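October
By Emiliano Soler

The Udiretti is a folding travel steamer for clothes and bedding. I bought mine in a shop in Toledo after the iron in our rental apartment gave out, and I have used it at home ever since. It replaced a Jetora iron that still works but takes up half a shelf.

The steamer comes in a plain box with a measuring cup, a fabric brush and a cloth bag. The handle folds flat against the tank and locks with a click. Unfolded, it feels solid. The tank is small and you fill it through a rubber plug on the side, which is stiff for the first week and then loosens up.

Heating takes 31 seconds from a cold start. A full tank gives me 8 minutes of steam, enough for two shirts and a pair of pants if I don't stop to answer the phone. After that it shuts off by itself and has to be filled again. The cord is long enough to reach the closet door from the outlet behind the bed.

On cotton shirts the results are good. Collars and cuffs need a second pass, and the area around the buttons never gets as flat as it would with an iron. Linen is harder. I steamed a linen jacket twice and it still looked like I had driven in it. Polyester and rayon come out fine in one pass.

Bedding is where I had doubts. A sheet is a lot of fabric for a small tank, and steaming one on a hanger is awkward. I now spread it over the mattress and pull it tight with my free hand while I work across.

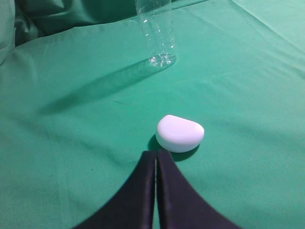 Deep fold lines take two passes this way, and the soft creases mostly go in one. Expect to refill before you finish a double sheet. I only bother when my sister is staying over.

The brush attachment is not worth much. It slips off if you press at an angle, and mine now lives in a drawer. The bag is good.

I also tried my neighbor's Lurkik, which costs more and has a bigger tank. It runs longer but it is heavy, and my wrist was sore after one jacket. For travel I would still take the Udiretti. Use distilled water if your tap water is hard. Mine started spitting in the second month and a rinse with vinegar fixed it.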